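Nimelow hand comparison: README

Notes and logs from trying two sets of fingered hands on the same pair of arms, with head camera footage for every run.

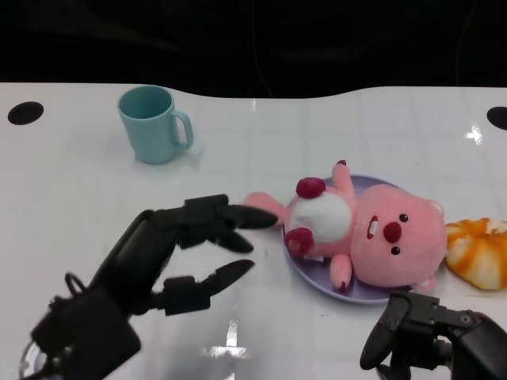 Shireen Gumede wrote back after the first upload that soft toys flatter any hand, and that I should score the mug and the plate separately before telling people which one wins. Fair point! So the scores are split by object now, and the old combined column is gone (it's in the history if you really want it).

What you get: 800 runs, 200 for each pairing of hand and controller. The hands are the Dustanix and the Hubáček, and the controllers are our old one and Vivbridge. I did all the teleoperation myself, mostly in July, mostly after lunch, so expect some sleepy ones.

My take so far, for what it's worth: the Dustanix closes faster and I like it a lot on plush, but its thumb wanders after a long session and I had to rezero it 11 times. The Hubáček is slower and kind of grumpy about cables, but it holds a mug handle nicely. Vivbridge felt smoother with both. I haven't measured the lag properly yet, so please don't quote me on that one.

Known problems: 88 runs have glare on the tabletop bad enough to bother a depth estimate. They're marked glare=1 in runs.csv and I left them in. Wrist force is missing from the first folder, my fault, I forgot to switch logging on.

Unpack everything into one folder before running check.py or it'll complain about paths.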